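Tipoki Home Help > Bedrooms > Bedding

Fitted sheet won't lie flat, is it the sheet or me?

Posted by greylag34, 2020-02-20

I bought a Miseo fitted sheet for our big bed because the packet promised a "wrinkle free finish". I didn't believe it and I was right not to. I've pulled it tight at all four corners and I still get folds, worst towards one corner. It has been washed 7 times and it's no better than when it came out of the packet.

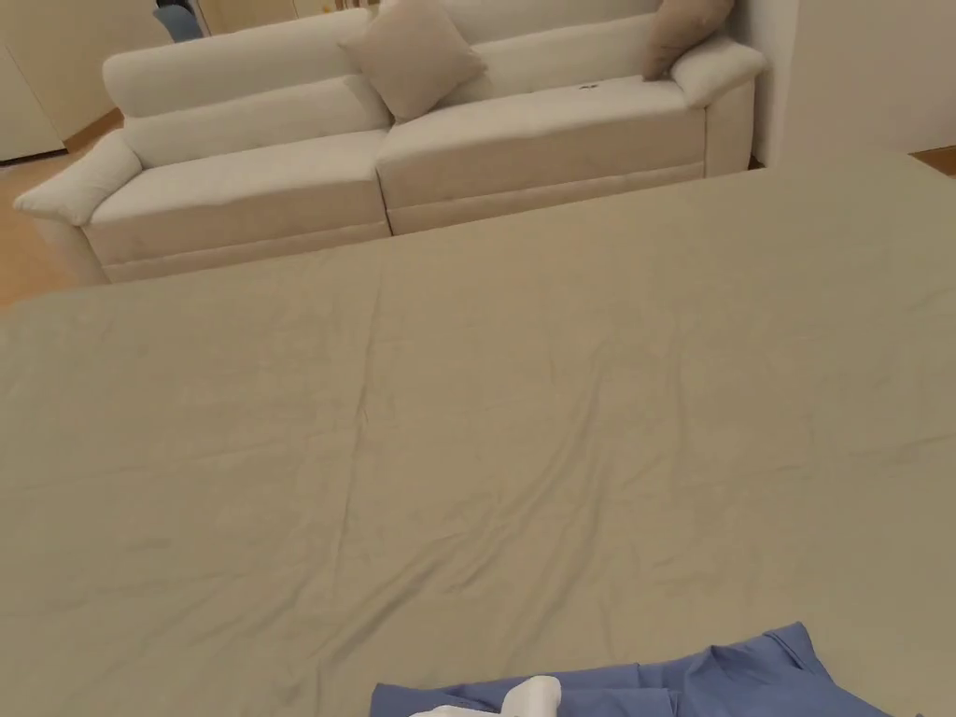

The sheet on the bed, sofa behind. The blue thing at the front is crumpled fabric.

My sister swears by ironing it on the bed, which sounds like a good way to scorch a mattress. The shop says it will "settle". By when? I can send it back until March but I don't want to swap it for another one that does the same. Has anyone found a sheet that stays flat, or is it all talk?

Drolletti

Those look like pretty shallow creases to me. I'd leave it alone, but if it bothers you, measure the mattress depth before you blame the sheet. Mine is 34 cm with the topper on and most "deep" sheets only just reach, so they drag at whichever corner you did last. Take the whole thing off, do two opposite corners first, then the other two, and smooth from the middle outwards. If one corner still pulls, the elastic is probably sewn unevenly and I'd return it.

I wouldn't pay extra for thread count either. I had one that claimed 1000 and it creased like a paper bag. Take it out of the dryer slightly damp and put it straight on - that did more for mine than any label. Let it air before the duvet goes back.

Rovumow

get sheet straps, under a tenner. they ping off sometimes

greylag34

Measured it and the mattress is thinner than the packet says it's meant for, so there goes that idea. I'll try the opposite corners. Not convinced about the straps - what happens when one pings off at night?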